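Equipment Planning Gallery: Two-Arm Work on Small Metal Parts
Moltarcombe Training and Light Assembly Centre
Published 22 August 2022

This page is published for the departments and partner sites that will share the cost of new handling equipment at Moltarcombe. It should be read alongside the planning paper circulated in April, which set out the case for buying table-top robot arms in pairs. Several readers of that paper asked to see the kind of task the money would support before returning their comments.

The Centre at present has the use of 2 stations. The planning paper proposes 9 in total, to be divided between the main workshop at Moltarcombe and the teaching rooms at Mitthorpe. Hetholm has asked to be kept informed but has not requested a station of its own in this budget year.

The tasks chosen for the gallery are those involving chain, rings and similar small fittings. Work of this type takes up a large share of bench hours at both sites. It also places the heaviest demands on the fingertips of the grippers, and so has a direct bearing on the figures for spare parts given further down. 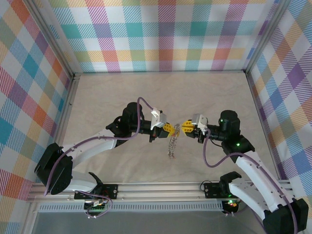
Two arms holding a short length of metal chain between their grippers. The arms are carried on an aluminium rail at the front of the work area.

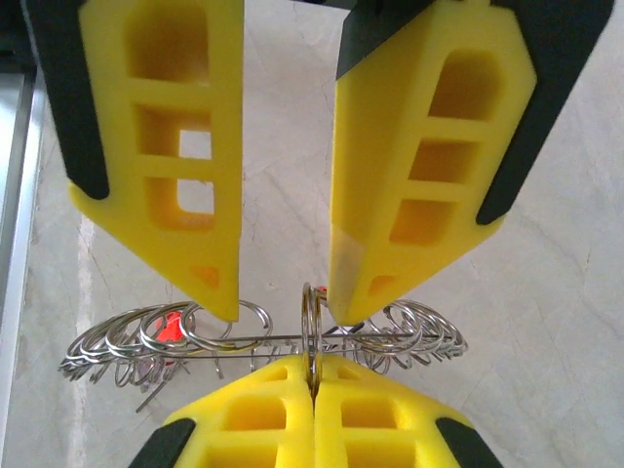

Close work on metal split rings threaded on a thin rod, with a single ring held upright between a pair of yellow fingers.

Departments are asked to consider the following points when preparing their responses.

Arms
The unit of purchase is the pair. Quotations for single arms will not be considered, as almost all the tasks listed in the planning paper need one hand to hold and another to move. Suppliers must state the price of the second arm separately all the same, so that the cost of a replacement is known from the outset.

Gripper fingers
Fingers are treated as consumable items and are to be charged to the running budget of the department using the station. The planning allowance is 50 finger sets a year across all sites. The allowance will be reviewed when the first full year of records is available. Departments intending to work mainly with metal parts should say so, and should not assume that an equal share of the allowance will meet their needs.

Cables and fixings
The sum of £700 per station has been entered for cables, connectors, rail, fixings and spare mounting plates. It does not cover electrical work to the room. At Mitthorpe, where the sockets are all on one wall, the cost of moving them has been entered under the buildings budget and will not be recharged.

Work surface and surroundings
Each station requires a level surface and a surround. The surround may be made on site, and the Moltarcombe workshop is able to supply panels at the cost of materials. Departments wishing to change the floor or wall coverings between tasks should allow for storage, which has been left out of the room plans so far received.

Parts for practice
Chain, rings, clips and other small fittings should be ordered through the general stores account in the usual way. They are not to be included in the equipment bid. Stores have asked for at least one month's notice of any large order of split rings, which are also used by the key and tag section.

Software and support
Quotations have been invited on two bases: purchase with a yearly support charge, and purchase with support included for the first three years. The Zavala project, under which the present task list was drawn up, will continue to maintain that list whichever basis is chosen. Its staff time is already funded and should not appear in departmental bids.

Staff time
Bids should show the hours needed to set up a station, to change over between tasks and to carry out daily checks. In the first round of returns a number of departments entered setting-up time only. Those returns have been sent back for completion.

Timetable
Comments on the planning paper should be sent to the Equipment Office at Moltarcombe, using the form attached to the April circular. Responses from Mitthorpe should be gathered by the site office and returned as one document. Where a department has no comment to make, a nil return is still required.

Orders will be placed in two stages. The first will cover the stations for the main workshop, together with the opening stock of fingers and fixings. The second will cover the teaching rooms and will be placed once the electrical work at Mitthorpe has been signed off. Prices quoted for the first stage are expected to be held for the second, and suppliers have been asked to confirm this in writing.

Further gallery pages, covering cloth handling and the sorting of mixed fittings, will be added to this section of the site as the task list is revised.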